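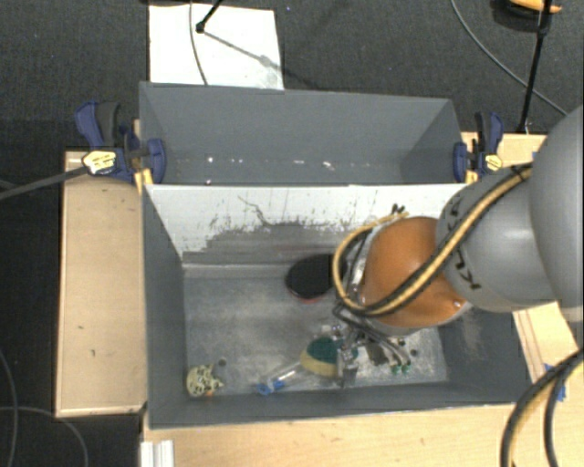

*Rullunum bench station, small mixed items in the front bin, second bin behind.*

# Rullunum two-bin sorting station

Supplied and fitted by Drillstead. New, ex-demo and hire. Page updated March, prices still on the separate list, ask for it.

Short version: an arm on a bench, two grey bins, a gripper. It takes mixed small stuff out of one bin and puts it in the other, or on a tray, or down a chute if you have one. Built for returns rooms, spare parts counters, kit packing, that sort of work. Anywhere a person currently stands over a tub picking out one odd shaped thing after another.

It's a slow machine compared with a good picker. Worth saying up front as we get asked on every call. If your whole problem is speed, ring us anyway but you probably want a conveyor and more hands.

## What you get

- Arm with gripper, cables dressed and tied
- Two bins, clamped together so they don't walk around the bench
- Bar clamps, spares in the box
- Overhead camera and the pole for it
- Control box, stop button on a long lead
- Bench top if you need one (timber, 62 cm deep, fits through a standard door)
- Printed startup sheet, laminated. Please leave it at the bench, not in the office

Not included: safety fencing or scanner, tray racking, power point. We'll tell you what the site needs after the visit. Some sites need a fair bit, some hardly any.

## What it picks

Light household and workshop items mostly. Brushes and brush heads, caps, small toys, sponges, bits of hose, fittings, soft packs. Things with a handle are fine once it has learned to go for the thick end. Odd shapes are fine. It copes with a bin that only has a few items left in it, which a lot of older gear doesn't, it just stops.

Trouble with: anything very flat against the floor of the bin, clear plastic in strong light, anything wet and slippery, loose string. Round pieces that roll into a corner will get there eventually but you'll see it have a few goes. Do not put glass in. Do not put live batteries in, we have had the conversation.

Send us a box of your real stock before you order. Real stock, the ugly ones too. We had a site send only the nice boxed items and then wonder about the rest.

## What changes for the people on the floor

This is the part of the page people skip and then phone about.

We fitted the station at Hervieu, in the returns room at their Soltovlow site, and Pouran Pakzad who runs the room has let us put her notes up. Tidied a little, otherwise hers.

> Before, everyone did tubs. All shift, bent over. Now the arm does the plain tubs and we do the ones with paperwork, damage, missing bits, smells. So the work got harder in the head and easier on the back. I'd have liked somebody to tell the crew that before and not after. Two of them liked the tubs! They could put the radio on and not think. We still give them tubs some days, the arm can wait.
>
> Also you do not get to walk off and leave it. Someone has to top up the bin, clear what it can't get, and look at it when it goes quiet. That's a job. We put it on the roster as a job.

She's right about the roster. If tending the arm is "whoever is near", then whoever is near gets fed up. Give it a name on the sheet and rotate it.

Other things sites have told us, in no order:

- The bench becomes a place people stop and watch. Fine for the first week. Put the kettle somewhere else.
- Breaks. The arm doesn't take one, and on a couple of sites the breaks started getting shorter to keep up with it. Don't do that. Pause it at break if it helps, there's a pause on the box.
- Counts. The control box keeps a log of picks. It logs the arm and has no log of the people, and we won't sell an add-on for that.
- Noise is low, more of a hum and a click. Some people find the click worse than a loud machine. Rubber matting under the bench feet helped at Hervieu.
- Older staff were not slower to learn it. Managers keep asking.
- Night shift needs its own training. Not a note from day shift.

We don't put a headcount saving on this page and our sales people have been asked not to quote one over the phone. Hervieu kept the same crew and cleared the backlog cage. Your room will be differnt.

## Training

Half a day for tenders, on your floor, with your stock. Covers start and stop, topping up, clearing a missed item, what the lights mean, when to leave it alone. The most useful bit is clearing. People want to reach in while it's moving because it looks slow and gentle. Stop it first, hand in second, every time, even for a brush.

A longer session for whoever will teach it new items. That's done by guiding the arm through picks and saving them. No coding. Patience though. A fussy item can eat an afternoon. Allow about 3 weeks before it settles down on a full mix of stock, and tell the boss that figure before we arrive so nobody is standing over the crew on day one with a clipboard.

Training is in the price. Refreshers are in the service plan. If you have high turnover, say so when you book and we'll set up a regular visit.

## Bins

Plain grey, rectangular, sloped inside walls so items slide back to the middle. They scuff. They are meant to scuff, the floor of a working bin goes pale and scratchy pretty quickly and picks just as well. If a lining or painted patch on the wall starts flaking into the stock, swap the bin. Cracks right through, swap the bin.

A bin swap goes like this:

1. Pause at the box, wait for the steady light.
2. Tip out whatever is left into a tub.
3. Back off both clamps. Hold the bin, it will shift.
4. New bin in, hard up against the other one, no gap.
5. Clamps on, firm. Not gorilla firm, you'll bow the sides.
6. Run the bin check from the menu. Don't skip it, the arm needs to know where the floor is.

Allow 20 minutes the first time. Much less once you've done a few.

Any bar clamp of a decent size will do if you lose ours.

## Gripper and cables

Finger tips are a wear part. Check at the start of shift: both there, both straight, no splits. Spare pairs hang on the hook inside the control box door. Changing them is a push fit, dry cloth over the old tip and pull.

Cables run along the outside of the arm and loop round the joint. That's on purpose, easy to see, easy to fix. Look for rubbing where the loop comes round. Ties can go brittle in a cold shed, replace them like for like and leave slack in the loop. If you pull it tight to make it look neat the arm will run out of cable at full reach and throw a fault. Most common call we get, by a mile.

Cables on the floor behind the bench need a cover or a clear no-walking area. Please sort that before we switch on, or the fitter will have to wait around while you find some.

Texta on the arm is fine by the way. Plenty of crews write on them. Keep it off the camera.

## Fitting

Site visit, then a date. Fitting is normally done inside a day if the bench spot is clear and power is there. We need:

- level floor, carpet tile ok if it's the hard wearing kind and stuck down
- no direct sun on the bins, or a blind
- a spot where the tender can see the arm and also see the door
- somebody from the actual crew present, as well as the manager

That last one we insist on. They know where the tubs pile up and which way people cut through. At Soltovlow the plan had the bench square across the walkway to the sink. Pouran's crew moved it on paper in the time it took to drink a coffee.

## Hire

Month to month. Same kit, a few more marks on it. Good way to find out if your stock suits. Training still included. If you buy afterwards, part of the hire comes off, ask for the current amount.

Returns: wipe down, bins empty, ties left on. Gripper parked, see the startup sheet. Put the clamps in the box with the leads please, they go missing.

## Service and spares

Plan covers yearly check, tips, ties, one set of bins, phone help in working hours. Outside hours you get a message service and a call back first thing. If the stop button has been hit and won't release, leave it off and wait for us, no matter how full the cage is.

Spares held in stock: tips, ties, bins, clamps, stop button lead, camera pole. Gripper hardware and joint covers are to order and can be slow, so say early if one looks crook.

## Ordering

Ring or email Drillstead, ask for the Rullunum desk. Have ready: what's in your tubs, how many shifts, who'll be tending it, a rough sketch of the room. Phone photo of the room is fine. If the crew have questions of their own send them along too, unedited, we'd sooner answer them before teh visit.

Hervieu will take a visit from other sites by arrangement, mornings only, closed shoes. Book through us, don't just turn up.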